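To: Plomstead residents list
Date: 7/23/24
Subject: Re: joint sand on the new paving

> We were told the Druvix sand would last 6 years. Ours has weeds
> after one winter. Is it worth paying to have it redone?

I would not pay yet. We used Druvix on our drive in November, which was too cold for it, and had the same trouble. The bag says to keep it above 8 degrees while it sets.
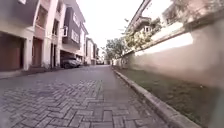 Pavers between the townhouses and the wall.

Cozma quoted us 250 to rake out and refill the joints. I did it myself for 70, using plain kiln-dried sand from Londum. Sweep it in on a dry day, go over it with a plate compactor, then sweep again.
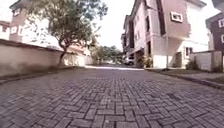
Pull the weeds first, roots and all. A pressure washer will take out more sand than you want, so use a stiff brush. I still have two bags left if anyone on the list can use them.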